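A Second Pair of Hands for Rent
By Rekha Fernandes
22 Apr 2018

The Salura kit comes in four boxes, and the heaviest one needs two persons on the stairs. It is made by Zerkham, a small firm in Skemville, and it is offered only for rent: 933 dollars a month, with three months as the shortest period.

For this money you get the arm hardware, the control box and a login to the training software. The table you must bring yourself. Dinesh Pillai, who handles the rentals, told me that customers often forget this, and one of them started on an ironing board.

Setup took me 33 minutes, and most of it went to the cables. The manual is clear but too short on the emergency stop, and I had to call for help. Karthikeyan Poduval answered quickly and stayed on the line until I was finished.

Soft things are the real test for a kit like this. A block has the same shape every time you reach for it – a plastic bag or a piece of cloth does not.
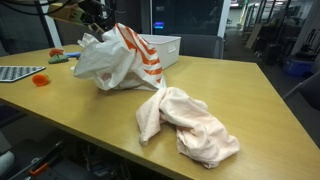

Zerkham is open about this. The contract promises results only for rigid objects, and everything that folds is listed as "practice material." I find this fair, but the price list should say it too. An update for cloth handling is planned for May and will be free for present customers.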